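Forum > Textiles and Care > Cleaning cloths and towels

Fraying edge on cotton cloths, trim or re-hem?

lokstead_laundry
Posts: 271
I have a stack of green cotton cloths cut from a larger sheet. Plain weave, no hem on two sides. After a few washes the cut sides shed threads and the edge goes ragged. I have been trimming the long threads with scissors. Is that enough, or am I shortening the life of the cloth? They get used for wiping down a white table and I keep finding green lint on it.

warp_and_weft
Posts: 72
Trimming does nothing to stop it. A cut edge in plain weave loses the yarns that run parallel to the cut, one at a time. Every thread you remove moves the edge inward. You need a hem or an overlock stitch.

Wash temperature?

lokstead_laundry
Warm, normal spin, tumble dry on medium. Detergent is the Fonero powder, no softener.

Farzad Bakhtiari
Medium heat in the dryer is a large part of the lint. Line dry or use low. I would fold the raw sides over twice, 5 mm each turn, and run a straight stitch. Press before stitching or the corners will not sit flat.

warp_and_weft
5 mm is tight for a cloth that already frays. By the time you have turned it twice the inner fold is mostly loose yarn. Go to 10, or cut back to sound weave first.

Farzad Bakhtiari
I did say fold, I should have said trim square first and then fold. With a clean edge 5 mm holds. I have cloths done that way that went through two years of weekly washing.

babaei_t
Disagree with both. For a wiping cloth a hem is a hard ridge that holds grit and leaves streaks. Pinking shears, accept some loss, replace the cloth when it gets too small. A hemmed cloth also takes longer to dry at the edges.

warp_and_weft
Pinking slows fraying on fabric that is not washed much. In a machine it buys you a few cycles. The streaks are from too much detergent left in the cloth.

lokstead_laundry
I can cut down on powder. Before I get the machine out, can someone say whether the edge looks too far gone to hem? Left side. 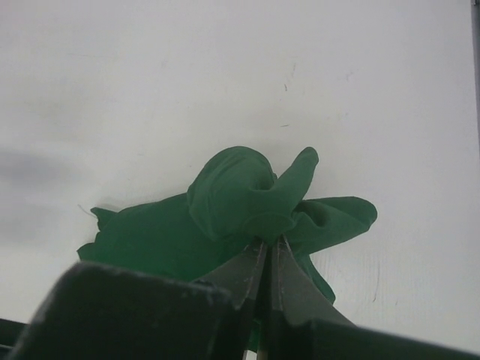 Reply 9
warp_and_weft
Hard to judge bunched up, but the left edge is uneven with small points along it and a thread has curled out onto the table. I would not try to fold that as it stands. Lay it flat, find the nearest yarn that runs the full length, pull it, and cut along the gap. Then hem.

Reply 10
babaei_t
One loose thread is not a failed edge. Snip it and keep using the cloth.

Reply 11
Farzad Bakhtiari
Pulling a yarn is the right way to get it square. If you have an overlocker, skip the fold entirely. Three-thread stitch, medium width, polyester thread. It is flatter than a double hem and should answer the ridge objection.

Reply 12
lokstead_laundry
No overlocker, only an old Zellis with straight and zigzag. Would zigzag do?

Reply 13
Farzad Bakhtiari
Yes. Let the right swing of the needle fall just off the edge. Short stitch length. If it tunnels, lower the upper tension a little.

Reply 14
warp_and_weft
Zigzag and then one narrow fold, if you want it to last. Try it on a scrap first.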